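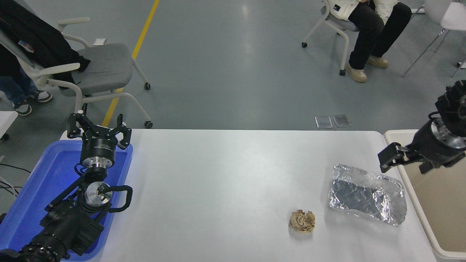 According to Auður Nørgaard, a sheet of kitchen foil should be folded away after use and kept until it tears, and most households throw it out far too early. The practice she describes was common before foil became cheap, and is still followed in many kitchens.

Aluminum foil is a thin sheet of aluminum used for wrapping, covering and lining. Household grades are rolled to a small fraction of a millimeter. In the last rolling pass two layers usually go through the mill together, which leaves each sheet with one bright face and one dull face. The difference has little effect in cooking.

Folding and creasing

Foil holds a crease and does not spring back. A crumpled sheet can be pressed into a flat packet, but the wrinkles stay, and pinholes tend to form where several creases cross. For this reason reused foil is a poorer barrier to moisture and air than a new sheet – a point that matters for freezing and much less for covering a bowl.

A closed packet is normally made by bringing two edges together, turning them over twice and then folding in the ends. Signe Vídalín's household manual, the Drerurwood Kitchen Book, gives 30 cm as a useful length for small items and calls for a margin of 13 mm at each fold.

Use with dry foods

Cookies, dried mushrooms and similar foods may be wrapped in foil for short storage. They should be cool before wrapping, as trapped steam softens them. Acidic or very salty foods can pit the metal and are better kept in glass or plastic.

Disposal

Clean foil is accepted for recycling in many areas. Small pieces are often lost during sorting, so they are commonly saved and pressed into a larger ball. Foil with food stuck to it is rinsed or wiped first. Plastic film with a metal coating looks similar but opens out again after being crushed in the hand – foil stays crushed – and it belongs in a separate waste stream.

See also: Baking paper; Food storage; Wax paper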